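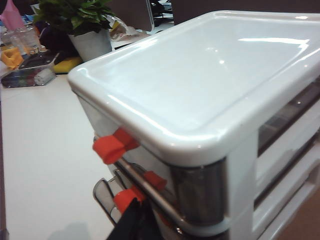

The top tray of a white storage cart.

Visit to the Keria housewares open day, June

I had wanted to see the Keria building in Plulska for a long time, so when our shop received two tickets I asked for one of them. The other went to my colleague Sipho Kruger. We took the early train and were at the gate before the doors opened, together with almost 30 other visitors, most of them from small shops like ours.

The day began with coffee and a short talk by Zodwa Baloyi, who leads the design office. She told us how the company started with one product, a soap dish, and how it came to make things for storing other things. I liked that she spoke also about mistakes. One bathroom shelf sold well but came back from customers in large numbers, as the screws were too short for old walls. They changed the screws and put a bigger drawing in the instructions.

After the talk we were divided into two groups. Ours went first to the molding hall, where we had to wear ear protection and could not ask questions, which was a pity. The noise is strong and the air smells of warm plastic. A machine on line 24 was making lids, and we stood there longer than planned. Sipho wanted to know what happens with the lids that are not good. They are ground and used again, but only for dark colors.

For lunch there was soup and bread in the canteen. The soup was very good. I spoke with a lady from Wuroder who has a shop for school supplies, and she gave me useful advice on how to show small items near the cash desk - low, and never behind glass.
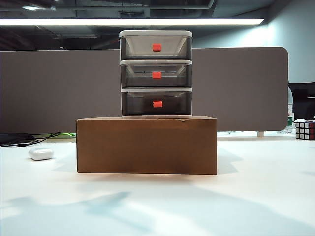
Three-drawer unit with red-orange handles.

In the afternoon the subject was small storage for home and office. I learned that buyers often choose drawers by the handle, and that a front you can partly see through helps people to remember what they own. For our customers I think this is true. They ask for it often, mainly the ones who sew.

The last stop was the packing area, where the orders for the distributor Benkirane are prepared. We were shown how a label is checked by hand before a pallet leaves. The tour finished at four, a little late, and we had to walk fast to the station.

I brought back the new price list. It is in the folder next to the telephone, and the minimum order is now lower than last year.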